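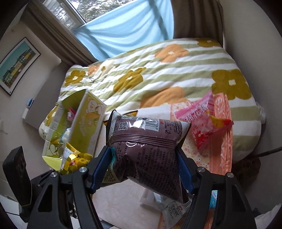 2. Packing the Snack Box

Okay, you've read section 1, you've got a box and a heap of snacks, and now you want the heap to be inside the box. I've packed a lot of these for the Flundetside snack swap and I've made pretty much every mistake there is (crushed crackers, a lid that popped open on the porch, the year I forgot to put the candy in at all). So these are the steps I follow now. The other people in the Donora end of the swap have their own ways, and if yours works, keep it!

What you need

An open-top cardboard box with all its flaps
Your snacks, still sealed
Packing tape and scissors
A kitchen or luggage scale
A pen and the swap card from the Zirano envelope

Picking your spot

1. Spread everything out on something big and flat. I use the bed. A table is fine too, but small packets slide off my table and I end up on my knees looking for them, and a fluffy comforter holds them right where I drop them. If yours is as busy as mine, with big orange and olive flowers all over it, put the small wrappers on a plainer sheet so you don't lose them in the pattern.

Note: Keep scissors and open pens off the bed. I have a blue dot on a pillowcase that will be there until the end of time.

2. Bend all the box flaps back as far as they'll go. Do it gently at the corners, where cardboard likes to tear. A small rip in the rim is no big deal and you can tape over it later, but if the tear runs down into the wall, go get another box.

3. Reusing a snack box is totally fine. I love the printed ones with cartoons on them, and the bear box has been a hit with every kid on my list. Just cover any old shipping label before you mail it.

Checking the snacks

4. Pick up each packet and look it over, front and back. You want the date, the ingredient list, and both end seals. Hold it by the sides and lift. Don't pinch it in the middle if there's anything crunchy in there.

5. Give it a very light squeeze. A sealed packet that was puffy at the store should still push back a little. If it goes flat and you can hear air, eat it yourself and swap in another one. (This is the best part of the job.)

6. Read the small print for nuts, milk, wheat and sesame, and compare it with the allergy line on your swap card. If the label is in a language you don't read, use the translate feature on your phone. It does better with the packet pulled flat, and shiny foil needs some tilting until the glare goes away.

Caution: If you still can't tell what's in a snack, leave it out. A picture on the front is not an ingredient list. I once figured a cookie was plain because the picture looked plain, and it was full of peanut paste. My partner on the swap caught it, thank goodness.

7. Sort into two heaps. One is for the box, and the other is for big stuff that might not fit. Large candy bags nearly always start in my second heap, and I only come back to them once the small packets are in.

Filling the box

8. Start at the back with your tallest packets and stand them up against the wall, side by side. Crinkly bags do well here. They hold each other up and you can still read the fronts when the box is open.

9. Put the softer, flatter packets in front of those. It's fine if they tilt. I used to fuss over getting everything straight and it all shifted in the mail anyway.

10. Find a protected place for the crackers. Anything in a clear packet where you can see the crackers is going to get looked at first, so be nice to it! I put mine toward the middle, with softer things near it, and never under a jar or a tin.

11. Use the front corners for foil packets and other small ones. Foil will squash into some funny shapes to fit a corner. As long as the seals aren't bent sharply, let it. 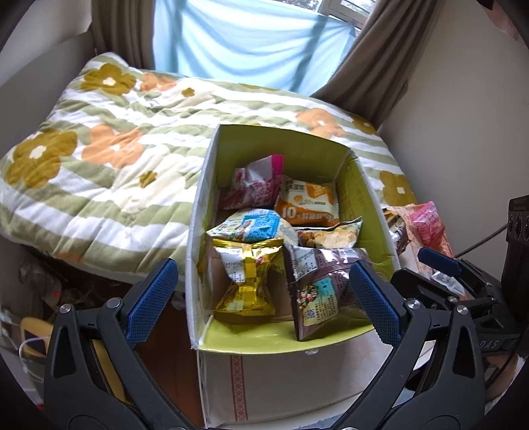 Fig. 2. Box with six packets in, tall ones at the back, foil one in the front left corner.

12. Stop and look in from the top. Can you see at least part of every packet? Good. If something has completely disappeared, pull it up a bit. People do miss things at the bottom, and then they write to me asking where the dried fruit was.

13. Now try the second heap. Slide in one thing at a time, and quit when the walls start to bulge. If the front wall is already leaning in, push it back out with your flat hand from the inside before you add anything.

Note: Whatever's left over goes in a bag for next month. Please don't open packets and pour them together to save room. I know it's tempting.

Weighing and closing

14. Weigh the box with the flaps still open. Our limit is 1,278 grams with the card inside. Yes, it's a weird number. It's what the Orozco mailing sleeve could take when we tested it in July, and I never got around to rounding it down. If you're over, take out the heaviest snack and weigh again.

15. Fill in the swap card and lay it on top, writing side up. List every snack, even the tiny ones.

16. Fold in the short flaps, then the long ones. They should meet without you leaning on them. If you have to sit on the box, go back to step 13.

17. Run tape down the middle seam and a bit past both ends. Then add a strip over each torn corner or weak spot. I use some 20 inches altogether, more on an old box.

18. Shake test! Hold the box at your ear and rock it slowly. A soft rustle is what you want. If things are sliding and thumping, open it up and tuck crumpled paper into the gaps.

Caution: Don't leave a packed box in the sun or on a window sill. Chocolate coatings and gummy candy both go bad fast in the heat, and then they stick to everything else.

If something goes wrong

The flaps won't meet: something tall at the back is probably standing up too straight. Lean it forward.

The bottom sags when you lift: tape the underside both ways, in a cross, and carry it with a hand underneath.

You packed the wrong thing: it happens. If it's an allergy problem, open the box and change it, even if it's already taped. For anything else, just fix the card.

Drop-off is Tuesday, and the bin gets emptied at 21 past four, so come before that. Labels are in section 3.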